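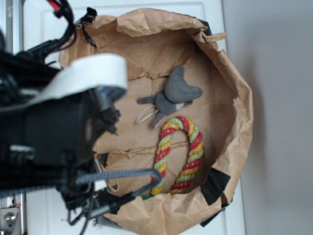
Section 3: Setting up a survey on religious belief and practice

27 Oct 2019
By Chrysoula Galanis

This section covers the set-up of a new belief and practice survey in Stusier. It assumes that a user account exists and that the respondent list has been loaded as set out in Section 2. Users moving a survey from Dirnico should read the note on imported answer codes before step 4.

Creating the survey

1. Open Surveys and select New. Enter a short title. The title appears on the respondent's first page, so avoid working names such as "Faith pilot B".

2. Set the target sample. The default is 1,000 completed interviews. The lowest value accepted for a national survey is 700.

3. Choose the base question set. "Affiliation" asks for present religion only. "Affiliation and upbringing" also asks for the religion in which the respondent was raised, and is needed for any table on switching.

4. Check the answer list for present religion. The list must contain separate entries for "atheist", "agnostic" and "nothing in particular". The three can be joined at the reporting stage but cannot be split afterwards.

Note: Imported Dirnico files hold "refused" and "don't know" under a single code. Stusier keeps them apart. Records brought in with the single code are shown as "no answer" in all tables.

Adding belief items

5. Select Add block, then Beliefs. Tick the items required. Items on prayer, life after death and belief in God are supplied with tested wording. Edited items lose the "tested" mark and are left out of trend charts.

6. Set the order of items to Random within block. Leave the item on belief in God outside the random group if it is used as a filter for later questions.

7. For attendance, choose one scale and keep to it. The scale runs from "more than once a week" to "never", with an extra line for weddings and funerals. This line is shown to the respondent as an instruction and is not an answer. 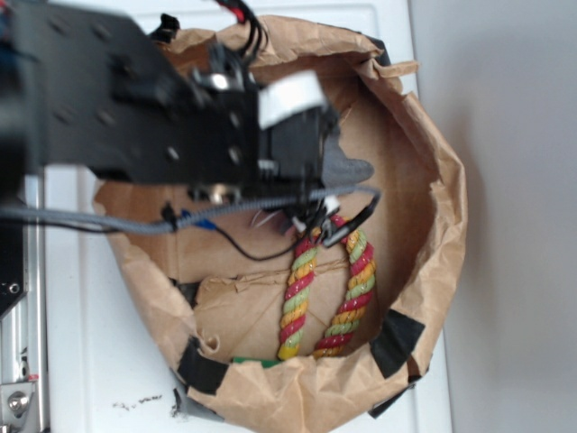
Gripper over an open brown paper bag.

Caution: Do not change the attendance scale once fieldwork has begun. Stusier will allow the change, but answers given before it are not recoded, and the export file will not show which scale was in use.

Weighting

8. Open Weights and select the population file. Religion should not be used as a weighting variable unless a census figure for the same area and age range is available.

9. Run the check. A warning is given if any respondent has a weight above the limit set under Preferences. In the Ridgeway practice file, which holds 1,907 records, the check should finish without warnings.

10. Lock the weights. Locked weights can be released only by the survey owner.

Small groups

Tables hide any religious group that falls below the minimum base. The group is still counted in the total – its row is replaced by a dash. To show the row, join the group to a wider family under Reporting, Groups.

Caution: Respondents in small groups may be identifiable from region and age alone. Remove the region field before passing record-level data outside the survey team.

Contact: Sandra Holroyd, Manuals Desk, Birkov | © Birkov 2019 | Back to top

Related sections
Section 2: Loading a respondent list
Section 4: Translating questions and answer lists
Section 5: Fieldwork and reminders
Recently updated: Exporting tables on religious switching (Arlo Dunleavy)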